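Okau Household Words

Okau is a word list of everyday kitchen and storage terms in British English, with the regional variants people gave us for each one. Version 2, June 21, 2020.

Contents

The main file, okau.csv, has 1000 rows, one per answer. Each row holds the headword, the variant, the town and the speaker's age band. A second file, notes.csv, has 188 free-text remarks, mostly from Plilport and Trilau.

Collection

Maxine Waaka ran the interviews. Speakers were shown a picture or given a short definition and asked what they would call the thing at home. Answers were typed as spoken — spelling was tidied later by Bořivoj Hudec.
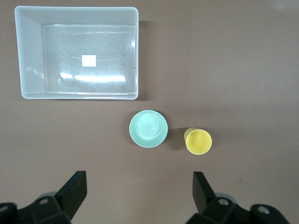 Bin, bowl and cup.

Known problems

Container words are the messiest part. "Tub", "box" and "bin" overlap, and 35 rows carry two headwords separated by a semicolon. Split them before counting. "Basin" is filed under bowl in Plilport and under sink everywhere else.

The age band is blank in 308 rows. Please leave these blank if you share a changed copy.

Licence

Free to use with credit to the Panasiuk word project. Corrections go to Bořivoj — the next version is planned for October.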